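Reven Household Handling Project
Progress report, second period
Prepared by Nuria Ortuño for the Segura program office

Status

Work is on schedule except for the folding task set, which is three weeks behind. The main event of the period was the April demonstration visit, when Nilmini Talukder and Rostam Kazemi attended on behalf of the program office. This report covers the visit, the recording totals and the items left open.

Recording totals

The team logged 238 sessions with the hand-held grippers. Of these, 179 passed review and have been added to the training set. Most rejections fall under two headings: loss of tracking when the operator turned quickly, and finger contact hidden by cloth. A smaller group was rejected for missing calibration at the start. Anselmo Carretero has changed the start procedure so that a session cannot be opened without a calibration file. No session has been rejected on that ground since the change.

Demonstration visit

The visit started at 9:30 and ran until early afternoon. The morning was spent at the Irkcombe workshop, where the fixed arm ran the sorting task on a bench. It completed the task in 4 of its attempts and stopped once on a force limit. The limit had been set low for the visitors' safety and was restored afterward. Rostam Kazemi asked for the force logs, and these were sent to him the same week.

The second part of the visit covered hand-held recording in a furnished room at the Clistano site. Serpil Kılıçarslan gave the safety briefing and explained how sessions are named, stored and reviewed. The visitors then tried the grippers on a short pick-and-place task using soft items. Both found the trigger stiff at first. The same comment has come from new operators, and a lighter spring is on order.

Questions from the visitors

Nilmini Talukder asked whether data recorded at floor level transfers to the bench arm. The current answer is that it does for grasping and does not yet for placement, where the approach angles differ too much. A comparison run is planned for the next period. She also asked how consent is handled in furnished rooms. The signed forms are kept at Irkcombe and can be inspected on request.
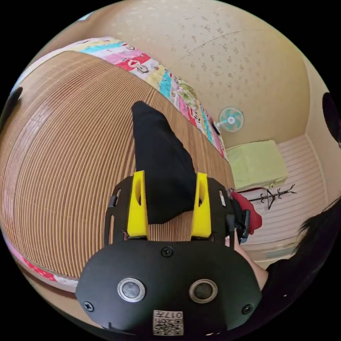
Floor-level recording remains the more difficult of the two settings. The operator works close to the ground, the wrist is bent for long periods, and the view from the tool takes in a good deal of the operator's own body. With trousered legs across a striped woven mat between the buttons and the yellow fingers, the tracking software has to separate a moving dark region from a fine repeating pattern. Both conditions are now flagged at review. Anselmo Carretero is testing a mask for the operator's legs and sleeves, and first results are expected early in the next period.

Equipment

Three gripper units are in service. One was withdrawn for a worn cable and returned after repair. Replacement finger pads have been received. The spare battery order is late, and the supplier has given no firm date.

Open items

Folding task set: resume once the lighter springs are fitted.
Bench and floor comparison: protocol drafted, awaiting comments from the program office.
Force limit for visitors: written procedure to be issued by Serpil Kılıçarslan.
Budget: spending is within plan. The unused travel amount is requested for transfer to equipment, and a decision is needed before the battery order can be moved to another supplier.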